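In Praise of the Mixed Bin

I love a mixed bin. I know how that sounds, and I know there are whole shelves of books telling me to give every object in my house its own little home with a label on the front, but I have tried it that way and I'm done. Give me one big open bin, deep enough that things don't jump out of it, and let the toys and the spoons and the odd plastic lids all go in together!

We came to this by accident. Two years ago we moved to a smaller place in Prestholm, and the playroom stuff and the second-best kitchen stuff arrived in the same load because we ran out of boxes. For a week the kids played out of that pile. They had never played so well. A serving spoon was an oar, then a bridge, then something you hit other things with (less popular with the downstairs neighbors). The doll tea set, a beautiful matching thing that cost me 165 at a shop in Tridport, stayed on its shelf in perfect order, and as far as I know it is still in perfect order.

The trouble with sorting is that it decides ahead of time what things are for. If all the cars live with the cars, then car time is car time. Put one car next to a ladle and a flower-shaped something-or-other with buttons and you get a story. I've watched it happen on so many rainy afternoons that I've stopped being surprised, though I'm still delighted every single time.
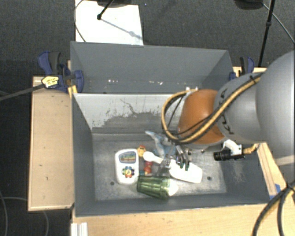

And the cleanup! This is where people argue with me. They say a mixed bin is just a mess with sides. Well, sure, but sides are a wonderful invention. My four-year-old can clear the rug before dinner with no help, and she couldn't do that back when we had nine drawers and a chart. She had to ask me where everything went, and half the time I didn't know either. Is a whistle music or party supplies? Who wants to settle that at six in the evening?

I do have a few strong feelings about the bin itself. It should be plain. A plain gray or white one lets you see the colors of what's in it, and a red block the size of your thumb will practically shout at you from the bottom. It should be wider than it is tall, so you can stir through it with one hand. It should be tough enough to get scratched up and keep going. Ours are the Vundovden kind with the thick rims, bought secondhand, and they looked terrible when we got them and look exactly as terrible now. I adore them.

Have two. That's my other firm belief. One out, one resting, swapped whenever the fun goes flat. We switch on Thursday, usually, and the stuff that comes back has been out of sight long enough to feel brand new. My son once greeted a spatula like a cousin from overseas.

I'll admit the places where I give way. Puzzles need their own boxes, all of them, forever. I learned that with a 900-piece harbor picture that we have never finished and never will. Anything with tiny batteries stays up high, and so does anything sharp. Paint doesn't go in, and neither does the Darko building set, which belongs to the oldest and has a border patrol of its own.

But the rest? The stray figures, the talking toys, the rubber scraper with the chewed handle, the lid that fits nothing we own? In they go. I used to feel a bit guilty when visitors saw it, and I'd start making excuses about the move. Now I just push the bin across the floor to whatever kid has come along with them. They look in, they put an arm in up to the elbow, and I go make the coffee.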